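Packed lunches: keeping sandwiches fresh until midday

Most sandwiches that disappoint at lunchtime were fine at breakfast. Bread dries out on the outside and goes soggy on the inside, and the two happen at the same time. A few small changes to how you put them together will deal with both.

Start with the bread

A very fresh loaf is hard to cut thinly and squashes under the knife. Bread from the day before is easier to work with and takes a filling better. If you bake your own, let the loaf cool completely before slicing it, or the crumb will turn gummy.

Sliced bread freezes well. Put it in the freezer on the day you buy it and take out what you need in the morning. You can spread and fill the slices while they are still frozen. They will thaw by lunch and help keep the filling cool in the meantime. Rolls take longer, so get those out the night before.

Don't keep bread in the fridge. It goes stale faster there than it does in a bread bin.

Spread to the edges

Butter is there to keep the wet out as much as for the taste. Take it right up to the crust on both slices, and make sure it is soft enough to go on without tearing. A 500 g tub of soft spread does our household of four for a fortnight in term time, and longer in the holidays. Cream cheese works in the same way. Mayonnaise doesn't, as it soaks in, so if you like mayonnaise put a thin layer of butter on first.

Wet fillings

Tomato is the worst offender. Slice it, lay the slices on kitchen paper and leave them for almost 8 minutes while you get on with something else. Salt them lightly if you have the time, and blot again. Cucumber can be treated the same way, or you can scoop out the seeds with a teaspoon.

Wash lettuce the evening before and dry it properly. A clean tea towel, gathered at the corners and swung over the bath, does the job if you have no salad spinner. Keep the damp things in the middle of the sandwich, with cheese or meat on either side – never tomato directly against bread.

Tuna needs to be drained harder than you think. Press it with the back of a fork in a sieve until nothing more comes out, then mix it. Egg should be quite cold before you add anything to it.

Cutting

Use a bread knife and a sawing motion, with hardly any pressure. Wipe the blade between sandwiches if you are doing a batch. I have used a Dernex serrated knife for years and it still goes through a crust cleanly, though any long serrated blade will do.

Triangles stand up well on their cut edge, which is handy if you are putting them out on a tray for visitors. They are less good in a lunch box, where the points get crushed. For a box, cut straight across.

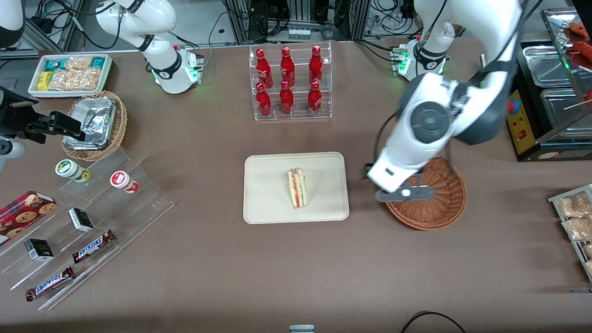 A triangle standing on its cut edge, with cola at the back.

Wrapping

Greaseproof paper is better than cling film for anything with a crust, as it lets a little air through and the bread doesn't sweat. Wrap it like a parcel, with the join underneath. Cling film is the better choice for soft white bread with a dry filling such as ham or cheese.

Beeswax wraps are fine for cheese and salad but shouldn't be used for raw meat or fish. Wash them in cool water, as hot water takes the wax off. The Walska ones I bought last October are only now starting to lose their grip.

If sandwiches are going out on a plate later in the morning, cover them with a sheet of damp kitchen paper and then a layer of film over the top, and keep the plate in the fridge. The paper should be wrung out well.

Keeping it cold

Anything with meat, fish, egg or soft cheese needs to stay chilled. Use an insulated bag with an ice pack, and put the pack on top of the food, as cold air sinks. A small carton of juice frozen overnight will do instead of an ice pack and can be drunk later on.

Doing a batch

For a large number, work in a line. Lay out all the bottom slices, butter the lot, fill the lot, then put the lids on. I made 40 rounds this way for the Breltville village fete, starting at 7 in the morning, and it went far more quickly than doing them one by one. Stack them no more than four high before cutting, and put something flat and light on top for a few minutes first – a chopping board is about right.

Label each plate as you finish it. Egg and tuna are hard to tell apart once the lids are on.

Leftover crusts

Blitz them into crumbs and freeze in a bag. They can be used straight from the freezer for topping fish pie or macaroni cheese.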